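Cosusgate Forum > Manipulation Software > Planning and Perception
Topic: Gripper pauses above table after grasp candidate is accepted

mnadar
The Hollero planning node on our tabletop cell has begun to pause for extended periods between acceptance of a grasp candidate and the start of the final descent. The fault was first recorded on Saturday, following the update of the perception package. In a set of 73 logged attempts, the pause exceeded 4 seconds in the majority of cases. The descent then proceeds normally. Users who have encountered the same behavior are asked to reply with their planner settings.
Muthu Nadar

sangkhawat_lab
Please confirm whether the collision scene is rebuilt between the pre-grasp pose and the descent. In our installation, the rebuild was the cause. Every new point cloud invalidated the existing plan, and the planner started again from the beginning.

mnadar
The scene is rebuilt on each perception update. The task is a pick from the table with placement into the open drawer, and the objects are artificial food items of different shapes. The drawer is modeled as a set of boxes and the table as a plane. All other items enter the scene as segmented clusters.
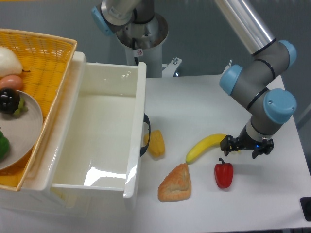 The pause is longest when the target is the banana. With the pepper as the target, the delay is shorter, although it has not disappeared. I have attached the planner log to the ticket and will add the segmentation output when the export is complete.

tooling_madden
The difference between targets suggests a segmentation fault and not a planning fault. A curved object lying near another object is easily merged with it. The grasp pose is then in collision with the merged cluster, and the planner must wait for a frame in which the two are separate.

sangkhawat_lab
I do not agree. A merged cluster would cause the candidate to be rejected at the first check. The original post states that the candidate is accepted. The scene should be frozen at acceptance and the test repeated before the segmentation is changed.

tooling_madden
The first check uses the reduced collision model in the default configuration. The full model is applied only to the descent. Both statements can therefore be correct. I would also caution against freezing the scene in any cell where items may roll after a near contact.

mnadar
Both tests have been carried out. With the scene frozen, the pause fell below 2 seconds for every target. With the scene live and the cluster distance reduced, the banana improved and the pepper did not change. I intend to retain the freeze for the descent only — the live scene will resume as soon as the gripper closes.

sangkhawat_lab
That arrangement is acceptable, provided that a timeout is set on the freeze. Please post the value you select.

tooling_madden
My objection to the freeze stands for unattended operation. The reduced cluster distance should be kept in either case, and the default should be corrected in the package. I have opened a request to that effect.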